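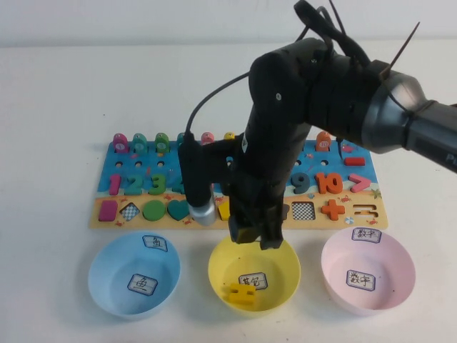
Kilumham, 2019-01-19

Counting at the Beach: our report on number puzzles for early learners

When our group picked a topic for the play and learning module, we wanted something you could put on a table and talk over, and Rachid Ouazzani suggested counting puzzles, which all of us remembered from when we were small (mine had farm animals and most of the ducks went missing). So we spent a good part of the winter term with a wooden board that has a blue sea, a strip of yellow sand, a row of little fish standing along the top and chunky numbers in the middle. It is a cheerful thing to work with, I have to say!

Our question was a simple one: how much does the board itself teach before a grown-up says a word? The fish have small numbered dots printed on their faces, and under them is a row of peg holes in the sea, so there is a lot going on in one small space. Then you have the numerals, big enough to hold in a fist, and the signs. The minus is red and sits up in the water by some printed bubbles, and the greater-than sign is pink and comes after the 10 at the right end of its row.

We read the course material from the Bradorow reading room first, and then wrote a play plan of 900 words, which our tutor very kindly told us was too long for anyone with a four-year-old in the room. The second draft was much shorter. It starts with sorting by color, moves on to putting the numerals in order, and leaves the signs for last.

Color gave us the most to argue about. The 1 is pink and the 2 is teal, and there are pink and teal fish too, so a child may well decide that a pink fish belongs with the pink 1. Is that a mistake? Rachid thought it was a perfectly good bit of matching and should be praised. I thought it could get in the way of counting later on. We went back and forth over this for most of an afternoon and in the end put both views in the plan, with a note to let the child explain first.

The signs were harder. Greater-than is a lot to ask of a very young child, and we ended up calling it "the hungry mouth" like every teacher we ever had. We would like to come back to that part in April, when we have the Ngcobo room again and more time for the written guide.

Our bibliography and both drafts of the play plan are in the class folder.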